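Blankets and Beds: the Bedroom Gallery

Welcome to the bedroom pages! I've been folding, rolling and stacking my way through every blanket we own since March, and the gallery is finally big enough to need its own corner of the site. Click any thumbnail for the large version – there are 42 in this set, and the newest ones come first.

I love a thick fold. Halves, halves again, then one last turn so all the layers line up along the front. It gives you that lovely fat stack you want to pat every time you walk by, and an orange blanket makes even a plain Wednesday feel cheerful.

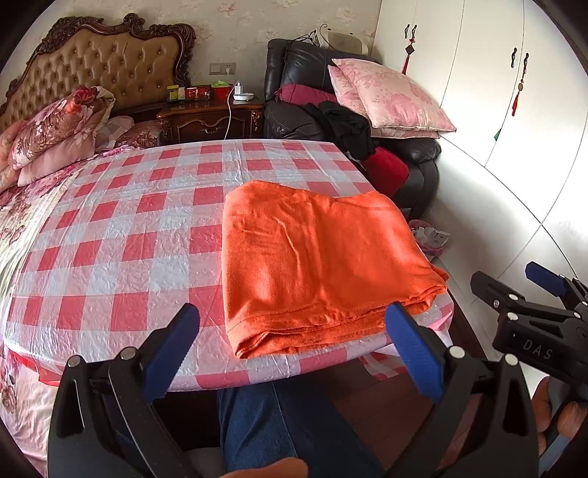

My other great love is checks with flowers. I used to think you had to choose, and then Impi Rautiainen sent me her Rurnia album, with 17 bedrooms in it and hardly a plain pillow among them. Red checks, pink roses, carved wood, all in together! I was hooked.

A few wrinkles on top don't bother me, by the way. Smooth them with the flat of your hand if they bother you, working from the middle out.

Next up: the Savolainen guest room, with 3 quilts I can't wait to show you.

Back to all galleries | Kitchen | Hallway | Bedroom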